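Shadows and Contact: Notes on Depth Cues in Flat Images
Handout 3, Introduction to Visual Perception
Instructor: Valbona Gashi

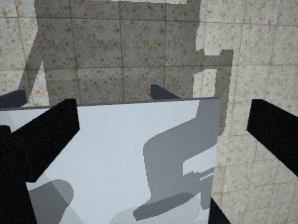

A flat image carries no depth of its own. The viewer recovers depth from cues, and most of them are ambiguous when taken one at a time. Last session covered occlusion and relative size. The present notes cover cast shadows. Texture gradients are left for the next handout.

Terms

An attached shadow lies on the object that produces it, on the side turned away from the light. A cast shadow falls on some other surface. Textbooks differ on whether shading belongs with attached shadows; in this course it is treated separately.

The umbra is the part of a cast shadow where the source is fully blocked. The penumbra is the part where the source is only partly blocked. A point source gives no penumbra. A lamp with a wide shade gives a large one.

Height above a surface

Take a small ball over a level table, lit from directly above. If the shadow meets the ball in the image, viewers report that the ball rests on the table. If the shadow is moved down the image and the ball is left alone, they report that it floats. The ball has the same size and position in both images.

The effect depends on an assumption the viewer makes without noticing: the light stays put. In principle a moving lamp could produce the same change. Viewers rarely report a moving lamp, even when one is shown to them beforehand.

Penumbra width is a second cue. For a source of width w at distance D above the object, and an object at height h above the surface, the penumbra width p is given by

p = w × h / D

The formula holds for a straight edge parallel to the surface, with the light arriving close to vertical. At low light angles the penumbra is stretched along the direction of the light and a correction is needed. See the Pennington reader, chapter 3, for the derivation. The printed version has D and h swapped in the second line — correct your copy.

Class data

The September exercise used the Hirkon display set. Participants moved a marker until it matched the apparent height of a disk. After removal of incomplete runs, 1,377 of 1,727 trials remained. Abla Awwad prepared the trial file, and questions about its column names should go to her.

Settings were more variable when the shadow had a hard edge and the table had no texture. Do not average over the two table conditions in your report. Several drafts did this, and the interaction disappears.

Reading for next session

Pennington reader, chapter 4, up to the section on curved surfaces. Skip the appendix on color.

Problems

Derive the penumbra formula from similar triangles. State where the small-angle assumption enters.

Sketch two arrangements of lamp and object that give the same umbra but different penumbras.

Written answers go to Reginald Marchetti before the next session. Scans are accepted if the pencil is dark enough to read.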